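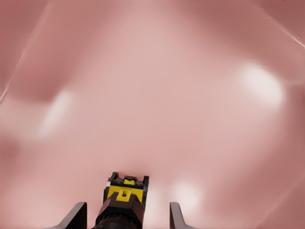 Sharing a table at Prulside in November – worth it or a recipe for a row?

Forum: Selling in person > Fairs and markets
Thread started June 20, 2019

lino_and_tonic
Hello all, long time reader, not much of a poster. I've had an email offering me a place at the Prulside print fair in November and I'm in a bit of a dither. A full table costs £228 for the weekend, a half table is a bit over half that, and if you take a half they pair you with somebody. You don't get to pick who unless you both apply together, and the closing date for joint applications has already gone.

I do linocuts, mostly birds and allotment stuff, small editions, nothing over A3. I've done two church hall fairs and one very wet Sunday in a car park. Made my money back on two of the three and we don't talk about the car park.

So do I go half and risk being squashed up against someone with a rack the height of a bus shelter, or go for the full and lie awake until November worrying about selling enough? Anyone done Prulside before?

grainne_prints
Did it last year with a half table and had a lovely time! I was put with a chap who makes letterpress cards and we got on so well that we've applied together this time. People who came for his cards looked at my stuff and the other way about. He also watched my side while I went for chips, and if you've ever done a fair on your own you'll know what that's worth.

Sales wise I covered the table, the train and one night in a B&B and had a bit left. Not life changing but I got two commissions out of it in the New Year.

oldbrayer
I'll be the grump then. I've shared three times and I won't again. First time was fine. Second time my neighbour turned up with greetings cards at £1.50 each and a spinner, and everybody stood in front of my half fiddling with the spinner. Third time she had brought nearly the same subject matter as me at half the price. Whoever did the pairing had obviously looked at the words "coastal" and "etching" and thought we'd be friends.

If you think the fair is worth doing, pay for the table. If you don't think it's worth £228, don't do it.

lino_and_tonic
Oof, thank you both, I now feel exactly fifty-fifty. Oldbrayer, did you complain?

oldbrayer
I wrote a letter. I got a nice reply. The letter made me feel better.

pulp_friction
What's the footfall like? All the fairs say thousands and then you get there and it's forty people and somebody's whippet.

grainne_prints
The organisers' follow-up email said 2,635 through the door over the two days last year. I believe it, the Saturday was heaving from when the doors opened until mid afternoon. Sunday was slower but people had more time and I sold my bigger pieces then.

oldbrayer
2,635 people through a door is not 2,635 people with a purse open. How many of those went in for the café?

grainne_prints
I went in for the café myself, it's very good.

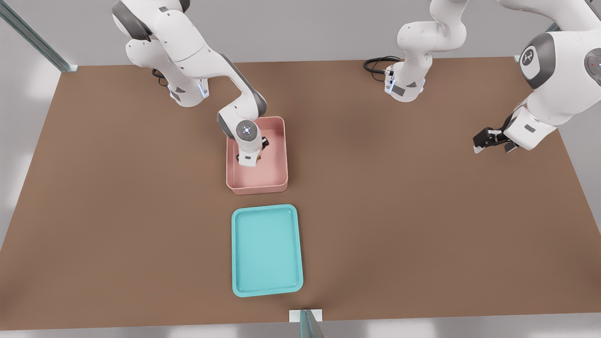 setts_and_serifs
Layout is the thing I'd worry about before I worried about who's next to me, because a half table done well beats a full one with everything you've ever made piled on it. My first few fairs I covered every inch and people's eyes just slid off it. Now I lay it all out at home the week before, on the dining table with a strip of masking tape down the middle so I can't cheat. I'm aiming for that sort of look, a great big plain brown tabletop with two containers near the middle of it, and everything else I put out has to earn its spot. In my case the two containers are browsers, one for A4 and one for A5, mounted and bagged, with the price on the back top right of every single one. Then one framed piece on an easel behind, and cards at the front corner where children can get at them without climbing.

On a half table I'd drop to one browser and go upwards with a folding grid panel. Check they allow them first though. Some halls are funny about anything over eye level.

lino_and_tonic
That's so helpful. I'm guilty of covering every inch. I also use a tablecloth with a pattern on it, and I'm guessing you're going to tell me off.

setts_and_serifs
I would never! (Take the tablecloth off.)

grainne_prints
Disagree on the tablecloth! Mine's mustard with a spot and people come over just to say they like it. And it hides the boxes. Where do you put your boxes if there's no cloth?

setts_and_serifs
A plain cloth to the floor, in grey or undyed calico. I didn't mean no cloth at all, I'm not a savage. I just mean the prints shouldn't have to shout over it.

baren_knuckle
Can I ask what everyone's doing for card payments? I've had a Zunov reader for a year and it's been all right, but it sulks in old buildings and I lost a £90 sale in a basement in the spring while it went round and round. The woman said she'd find a cash machine and come back. Reader, she did not.

pulp_friction
Same one here, no trouble, but I tether it to my phone and don't go near the venue wifi. With everyone on the same wifi it's hopeless by eleven o'clock.

grainne_prints
Signal at Prulside is OK by the windows and bad under the balcony. Ask for a window spot when you send the form back. They can't promise but they did it for me.

lino_and_tonic
Writing all this down. Next daft question. How much stock do I take? I have 5 designs I'm properly happy with and a few older ones I could be talked into.

oldbrayer
Five is plenty. Leave the older ones at home. If you wouldn't be happy to see it on a stranger's wall with your name under it, don't sell it.

pulp_friction
Harsh! Some of us started with things we wince at now. Somebody bought my dreadful first heron and they still send me a Christmas card.

grainne_prints
I'd take the older ones as well but put them in the browser and not on show. A bargain corner does well on the Sunday. What you want is a spread of prices – something for a fiver, something round the thirty mark and one or two proper treats. Last year the fiver things paid for my table before lunch on Saturday.

oldbrayer
And there we have it. It's a print fair and the thing that pays is the fiver things. I've nothing against cards but I've watched this for years, and every November there's a bit more stuff with prints ON it and a bit less that came off a press. Tote bags. Coasters. I saw a mug stall last year taking up a double pitch, at a print fair!

baren_knuckle
The mugs were screen printed, to be fair to them.

oldbrayer
They were transfers.

baren_knuckle
They were not, I asked.
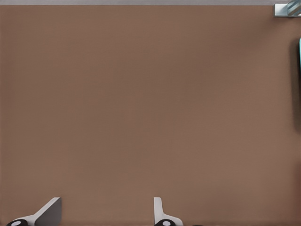

oldbrayer
Well, then I'll take back the mugs and keep the rest. My point stands about labelling. If it's a digital reproduction, say so on the sleeve. I don't mind them being sold. I mind standing there explaining to somebody why my etching costs £120 when the "limited edition print" across the aisle is £18 and came out of an inkjet in an edition of five hundred.

setts_and_serifs
I'm with you on that one, for once. I keep a block and a roller on the table, inked up once and dried, and I let people pick it up. It does more for my prices than any sign. You can watch the moment they realise somebody cut all that out by hand.

lino_and_tonic
Oh I love that. I've got a spare block of the wren that went wrong at the tail, I could bring that.

kumaresan_m
Hello, Kumaresan Menon here, I help with the pairings at Prulside so I thought I should own up before this goes any further. Oldbrayer, I wasn't doing it the year you got the other coastal etcher, but I've heard about the letter!

A few things that might be useful. We now ask on the form what you make and your rough price range, and we try hard not to put two of the same together. You can also tell us if there's something you really don't want next to you. One person wrote "no scented candles", which we could do as we don't have any. Grid panels are fine so long as they're behind you and not on the side that faces your neighbour. Spinners stay within your own half, and that includes the people spinning them, as far as we can manage it.

On reproductions, the rule for November is that they have to be described as reproductions on the price label. We'll be going round on Saturday morning to look.

Full tables do tend to go first, so I wouldn't leave it too long.

oldbrayer
Well. That's handsome of you and I withdraw about a third of what I said.

pulp_friction
Kumaresan, can you say anything about parking? The loading bay last year was a bunfight.

kumaresan_m
Timed slots this year, and you'll get yours with your table number. Please stick to it. Please.

baren_knuckle
While we're all here, has anyone tried the new Tokarz sleeves? I used to get my clear bags from Jemetti but they've stopped doing the A4 plus a bit size that fits a mount, and I'm down to my last packet.

grainne_prints
Got some last month. Nice and clear, but the sticky strip is on the flap and it grabs the print if you're not careful. I've ruined one already. I'd pay a bit extra for the sort with the strip on the body of the bag.

baren_knuckle
Ah, that's a no from me then, I've got thumbs like sausages.

lino_and_tonic
Right, I've gone for it. Half table, asked for a window, told them linocuts, birds, £5 to £45. In the box for things I don't want next to me I put "a spinner". Form's gone off this morning and I've bought calico. Grainne, what time do the chips start?

grainne_prints
Half eleven, the place on the corner with the blue door. Come and find me, I'll be the one with the mustard cloth!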